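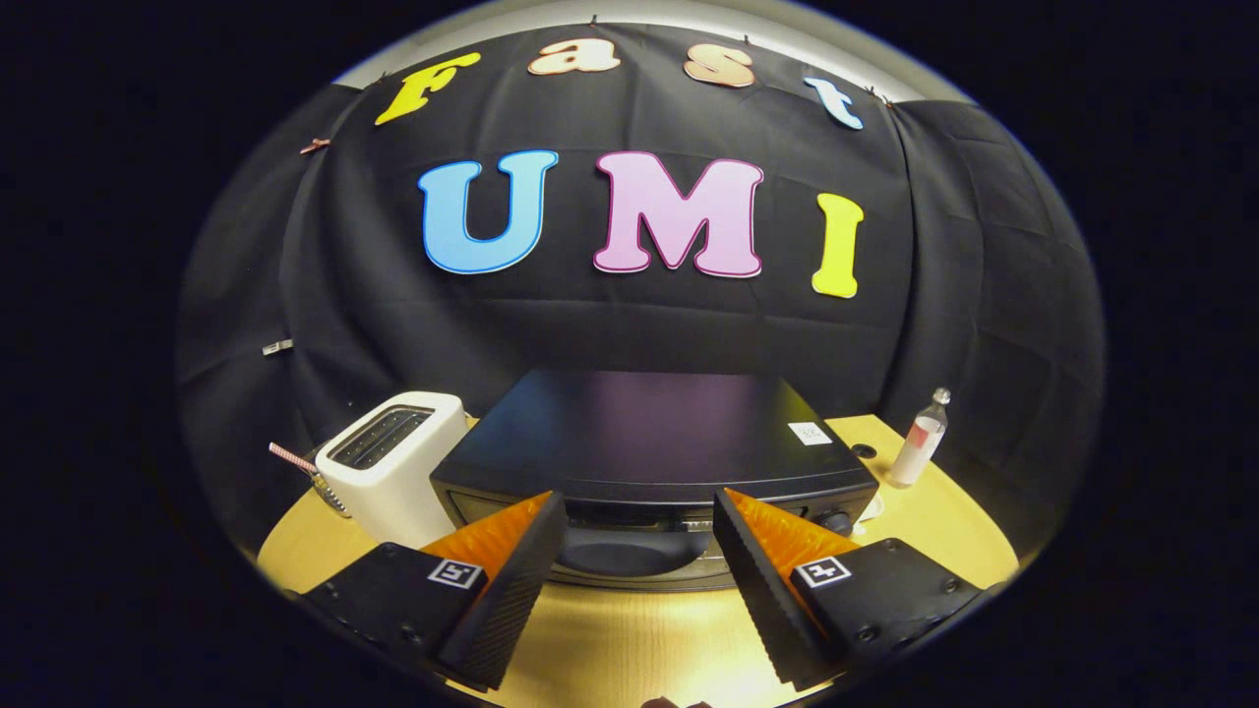 ## 4. Working at a shared kitchen bench

This section applies to sites where a Tilline unit has taken over part of the canteen or test kitchen work. It covers the handover between hand-held teaching and automatic running, and the duties that stay with staff.

### 4.1 Before teaching a task

1. Switch off the appliance at the wall and let it cool for 20 minutes.
2. Open the Fonar panel and select **Teach**. The arm is locked in this mode.
3. Check that the markers on both fingers of the hand-held gripper are clean. Wipe with a dry cloth only.
4. Hold the gripper with both fingers pointing at the appliance and close it once fully. The panel shows code 569 when the grip range has been read.
5. Carry out the task at normal working speed. Record it at least 10 times, starting from a slightly different position each time.

**Note:** The person who normally does the job should do the teaching. Recordings made by fitters tend to be slower and miss small habits, such as steadying an appliance before turning a knob.

**Caution:** Do not teach with hot surfaces, open flames or uncovered liquids within reach of the gripper.

### 4.2 Changes to staff duties

At the Skindby site, the early shift no longer loads or empties appliances. The same staff now check the bench, approve each run and deal with stops. Allow 13 working days for the change — stops are frequent at first and most need a person at the bench.

1. Name one person per shift to hold the release key.
2. Enter teaching time on the rota as work time.
3. Keep one hand-worked bench in service until the trial run has been signed off.

**Note:** Recordings contain hand movements and may contain voices. They must not be used to measure the speed of individual staff. See the Sabatier data sheet, part 2.

### 4.3 After a stop

1. Do not reach past the fingers.
2. Turn the release key to **Hold**.
3. Clear the bench, then return any moved appliance to its taught position.
4. Press **Resume** — if the stop repeats, teach the task again from 4.1.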